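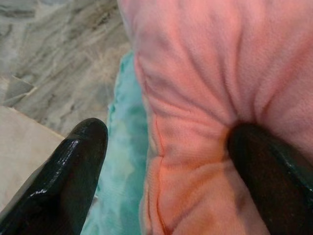 How long should a plush piece rest after washing before we judge the pile? Overnight at least, and the long pile needs one more night than the short one.

Search notebook Search
Home Entries Materials People Log in

April, afternoon

Continued with the soft toys for Chaimongkol. Pink and turquoise were on my list today. The pink has a short pile, like fleece, and it keeps a crease when I press it with the thumb. The turquoise is longer and a bit mixed in colour – aqua, mint, some pale blue – so a small stain is hard to find on it. Usa says we should look at it under the side lamp. I agree, but the side lamp is still with Brendan.

Seams: I checked the pink along the seam by hand. No thread came out. Near the seam the stuffing feels harder than in the middle, and I don't know if it was sewn like this or if it moved in the wash. To ask Daranee, she has the old pattern sheets.

Wash was programme 3 with the Pelen powder, spin at 800. Last time I used 124 g for the full load and it was too much, the rinse water stayed cloudy. Today I took roughly half of this and the smell is also weaker.

Brushing: soft brush only, in the direction of the pile. Chalerm tried the wire brush on a spare piece of the turquoise and it pulled out fibres, so please put the wire brush back in the drawer.

Still open:
– six pieces wait for drying space
– label for the Stikance box is missing
– write the rest time on the card, I forgot it again

Nuanchan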